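Section 4: Setting up your desk and pointing device for Tremis

Read this section before you open the drawing tools. Most of the support mail we get about "jumpy lines" and "lost corners" has little to do with Tremis. It comes from a mouse setup that was never looked at after the computer left its box. We say this with some reluctance, having spent two versions trying to fix it in software.

You will find plenty of advice online about pointer accuracy. A fair amount of it is written by people selling something. What follows is what we have been able to check on our own machines. Where we could not check a claim, we say so.

4.1 Before you start

You need:

- a computer with Tremis 2 installed and licensed (see Section 2)
- a mouse, wired or wireless, with a working wheel
- a flat surface
- the practice file, Fellel, which is in the Samples folder

You do not need a gaming mouse, a drawing tablet, a wrist cushion or a paid pointer utility. If you already own these things, fine. Tremis will not treat you any better for it.

Note: Trackpads work for viewing and light edits. We do not recommend them for tracing. The installer will let you go on with one, and the Welcome screen says "all devices supported," a line that we have asked to have changed.

4.2 Choosing a surface

An optical mouse watches the surface under it and works out how far it has moved. It does this badly on clear glass and on mirror finishes, and unevenly on some high-gloss tops. On most other surfaces it does well enough.

So do you need a mouse pad? Maybe. Try the mouse on your bare desk first, using the test in 4.3. If it passes, you can stop there and spend the money on lunch. If it fails, almost any plain or printed cloth pad will do. Pads sold as "speed" or "control" surfaces do feel different under the hand. Whether they give you straighter lines in Tremis is another matter, and we have not seen it. The artwork on the pad makes no difference that we could measure, in spite of a long thread on the user forum about dark colors.

A cloth pad with a large print, such as a green three-headed snake on black, is as good a choice as a plain one. 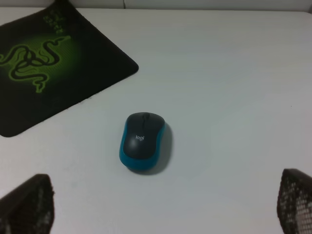
4.3 Testing the surface

1. Open Fellel from the Samples folder. It contains one long horizontal line, one circle and a block of small squares.

2. Set the zoom to 300 percent. Use the box at the lower right of the window. The slider next to it moves in uneven jumps and is best left alone.

3. Choose Tools, then Pointer Check.

4. Put the pointer on the left end of the long line. Press and hold the left button.

5. Trace the line slowly to its right end and let go. Do not try to be neat. You are testing the surface, and a careful hand can hide a poor one.

6. Look at the trail. Small wobbles are your hand. Gaps, or sudden steps to one side, are the sensor losing track.

7. Repeat the trace at a faster pace.

8. If either trace shows gaps, clean the underside of the mouse with a dry cloth and try again. Check for a hair across the sensor opening. It happens more than you would think.

9. If the gaps are still there, change the surface and start over from step 4.

Pointer Check also gives a score out of 488. Please do not read much into it. The number comes from the count of sample points in the original test pattern, and it was never meant to be shown to users. Two traces by the same person on the same desk can differ widely. Use the trail.

Caution: Do not put tape, felt or furniture pads on the base of the mouse. This raises the sensor off the surface and will make tracking worse. We know there is a popular video that says otherwise.

4.4 Setting pointer speed

There are three places where pointer speed can be changed: your operating system, the mouse maker's own software (if you installed it) and Tremis. They multiply one another. This is the most common cause of a pointer that seems to have a mind of its own.

1. Close Tremis.

2. If you installed software that came with the mouse, open it and set the speed to its default. If there are several profiles, pick one and delete or turn off the others. Some of these programs switch profiles by themselves when a new window opens, and do not tell you.

3. In your operating system's mouse settings, move the pointer speed to the middle.

4. Turn off pointer acceleration. It may be labeled "enhance pointer precision" or something equally hopeful. With it on, a quick short movement sends the pointer farther than a slow movement of the same length. Some people like this for everyday use. For tracing it is a nuisance.

5. Start Tremis. Go to Settings, Input, Pointer and click Reset.

6. Work for a day before you change anything.

Step 6 is the one people skip. A new pointer speed nearly always feels wrong for the first hour, and a user who keeps adjusting it during that hour ends up with a setting that suits no task at all. If it still feels wrong the next day, change the operating system setting by one notch. Leave the Tremis setting at its reset value unless support asks you to move it.

Note: The Smart Speed box in Settings, Input is off by default in this version. It was on in the last one. It is supposed to slow the pointer near the end of a line. In our own office most people turned it off within a week. If you have used it and got along with it, turn it back on by all means.

4.5 Smoothing

Smoothing takes the wobble out of a traced line after you draw it. It runs from 0 to 32.

At low values, you will hardly see it. In the middle of the range, it does a decent job on long curves such as paths, shorelines and sleeves. At high values, it rounds off corners you wanted to keep and, on short lines, may shift the end points. The brochure picture of a shaky scribble turning into a perfect leaf was made at the top value with a line chosen to suit it.

To set smoothing:

1. Open Fellel and zoom to 300 percent.

2. Go to Settings, Lines, Smoothing and enter 0.

3. Trace the circle once.

4. Trace one of the small squares.

5. Raise the value a few steps at a time, tracing both shapes again at each setting.

6. Stop when the corners of the square begin to soften, then go back one setting.

Your own value will depend on your hand, your mouse and what you draw. Be wary of anyone who gives you a single number for it.

Caution: Changing the smoothing value while a line is selected will apply the new value to that line. This can be undone, but only until the file is closed. Click on an empty area of the drawing first.

4.6 Buttons and wheel

By default, the left button draws, the right button opens the short menu and the wheel zooms. Press the wheel and drag to move the drawing.

If your mouse has side buttons, Tremis will see them only if the maker's software passes them on as ordinary buttons. Many do not. To find out:

1. Go to Settings, Input, Buttons.

2. Click the empty box next to Undo.

3. Press the side button you want to use.

4. If the box fills in, click Save. If nothing happens, open the maker's software and look for a setting called "generic," "default" or "back/forward." Then try again from step 2.

We suggest no more than two extra buttons. It is easy to assign six on a Saturday afternoon and hard to remember them on the next working day.

4.7 Seating and desk height

We are a software company and have no standing to tell you how to sit. Earlier versions of this guide had a drawing of a person with right angles marked at every joint. It has been taken out, as we could not trace where it came from or find anyone in the company who sat that way.

Bronisława Walczak, who rewrote this section, asks only that you leave enough clear space beside the keyboard to trace the long line in Fellel without lifting the mouse. If you run out of room partway, move the keyboard over. The Nonano keyboard layout for Tremis can be used with the left hand alone and does not need to be centered in front of you.

If your hand or wrist hurts, stop and speak to someone qualified. A new setting will not fix it.

4.8 If the pointer still misbehaves

Pointer jumps only in Tremis: Turn off Smart Speed and restart. If the Mallet plug-in is installed, disable it and try again. Mallet takes over part of the input handling, and the two programs do not always agree on who is in charge.

Pointer jumps in every program: The cause is outside Tremis. Try another mouse, borrowed if possible, before you buy one.

Pointer lags behind your hand: On a wireless mouse, change or charge the battery. Move the receiver to a port on the side facing the mouse – the back of a metal case is a poor place for it.

Lines start late: Check that the Click Delay value in Settings, Input is 0. Some imported profiles change it without warning.

Everything passes and your lines are still crooked: Turn on Snap to Guide for anything that must be straight. Very few people can draw a straight line with a mouse, and we would not trust a setting that promised to change that.

Go on to Section 5 when Pointer Check shows no gaps at either speed.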